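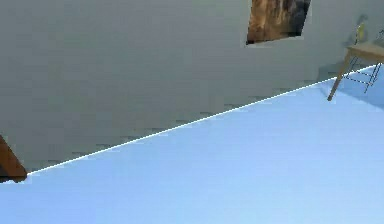

Outdoor Recreation Skills, Unit 4: Planning a Day Hike
Instructor: Natalie Bramwell
Revised January 9, 2024

Read this handout before the map session. Bring a pencil, a ruler and the Lollholm trail sheet.

1. Estimating time

Walking time is worked out from distance and climb. For this course, use a flat pace of 20 minutes per mile on a maintained trail. Add 30 minutes for every 1,000 feet of ascent. Descent is not credited. On steep, loose ground it may take as long as the climb.

Worked problem: the Teixeira loop is 8 miles long with 1,000 feet of ascent. Flat time is 160 minutes. Climb time is 30 minutes. Total moving time is 190 minutes, or 3 hours 10 minutes. Stops are entered on a separate line of the plan.

2. Turnaround time

Set the turnaround time before leaving the trailhead and write it on the plan. It is a clock time and does not depend on how close the group is to the summit. In November, work backward from sunset and leave at least one hour of daylight unused.
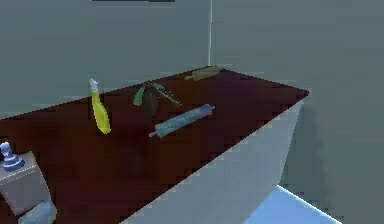
3. Water and layers

Carry half a liter per hour of moving time, more in heat. Filter or boil all stream water. Pack one insulating layer beyond what the forecast calls for, and keep it in a waterproof bag.

4. Trip plan

Leave a copy with a contact who is not on the hike. List the route, party size, vehicle, turnaround time and the hour at which the contact should call for help.

Exercise: complete a plan for the Prarnosik ridge trail. Show all arithmetic.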